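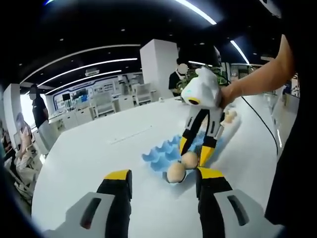 People & Projects

Teaching with your hands

Fereshteh Ebrahimi has packed so many eggs this spring that she has stopped eating them for breakfast. She laughs when she tells me this, and then she goes straight back to talking about wrists.

"You don't know what your wrist does until you have to do the job with two fingers and a handle," she says. "I've been picking up eggs since I was four years old! Give me a gripper and I'm a beginner again."

Ebrahimi leads the demonstration work at Nuvero, a small team that teaches robot arms to handle food without crushing it. The teaching is done by hand. A person holds a gripper, does the task, and the recording becomes one more lesson for the arm. For the egg task they use one gripper in each hand, with yellow-tipped fingers, a light blue molded tray and a long white table. By May they had 1035 recordings they were happy with.

I ask what makes a good one, and she is off. A good one is calm. It goes at one speed. It can include a mistake, as long as the person fixes it the way anybody would, with a small nudge or a second try. "Two eggs touching each other, that's my favorite," she says. "You have to decide which one goes first, and what the other one will do when you take its neighbor away. Eggs roll in a curve, you know. I could watch that all day."

Her colleague Arwel Lloyd came to the project from the remote control side. At Skovard, his last job, he drove an arm from a chair with a pair of joysticks, and he still likes that method for anything heavy or hot. "With the sticks you see exactly what the robot can reach, and you can't cheat," he says. "But it's slow. On a good afternoon I'd get up to 80 runs, and my shoulders knew about it. With the grippers I forget I'm recording."

They disagree, cheerfully, about who should do the demonstrating. Lloyd wants a few people with a lot of practice. Ebrahimi wants newcomers, left-handers, her aunt if she could get her. She brings up Agata Cocco, a pastry cook who tried the grippers for an hour and slid one finger under each egg before closing the other. None of the team had been doing it that way, and now half of them do.

"She said, 'Why are you pinching it?'" Ebrahimi recalls. "And I had no answer – I'd been pinching for weeks."

The arm itself is still learning. It does well with eggs that stand apart and gets shy when they are close together, hovering until someone resets it. Lloyd thinks it needs more examples of the approach, the last inch or so before contact. Ebrahimi thinks so too, and has already written a list of starting positions that runs to 5 pages.

After eggs come ripe figs. She has bought the first box.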